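Wednesday, evening

Finished the regrasp comparison on the cutlery set. The question was whether the wrist view alone is enough to decide when a grasp on a thin handle has settled, or whether the policy needs finger force as a second input. Up to now I have been training with both and assuming the force channel did the work on metal objects. Reflections confuse the image encoder, so the assumption seemed safe.

Setup as before: Valwood bench, dark tabletop, Gumico finger pads, Pastudus controller running the policy. Training set is the 2,000 demonstrations recorded in April, with no additions. I trained one policy on wrist images plus force and one on wrist images only. Same seed, same schedule, same crop. The clutter was left on the table between runs and moved by hand before each trial so that neither policy could learn a fixed background.

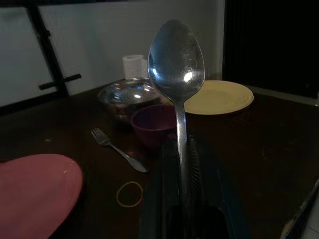

Bench diary, manipulation log
Posted in: Grasping, Hoxha project

The spoon is the difficult item. Held upright by the handle, it puts the back of the bowl high in the wrist view, with a bright highlight near the middle of the metal. The handle is narrow and occupies very few pixels between the fingers, so most of what the encoder receives about pose comes from the bowl. The fork on the table offers a second piece of silver cutlery for the attention map to land on, and the lidded steel bowl farther back adds reflections of its own.

Each policy got 15 spoon trials. With force, 4 grasps were released and retried by the policy before lifting. Without force, 8 were. Final lift success was the same for both. I did not expect that. The image-only policy appears to compensate by retrying more often, which costs cycle time and leaves the end result unchanged. Whether this holds for heavier objects is unknown, and a spoon is a forgiving load.

One correction to last week's entry. I wrote that highlights were causing the false "settled" calls. After masking the highlight in the stored images and rerunning inference, the calls barely moved. Masking the handle region changed them a lot. The encoder is using the handle after all, small as it is. The wording in the Hoxha draft needs to change accordingly, and the figure with the attention overlay should come out until I have redone it.

To do tomorrow: repeat with the fork, then with the spoon held closer to the bowl. Log the retry count per trial as its own column. Check pad wear before starting, and rezero the force reading after the controller has warmed up.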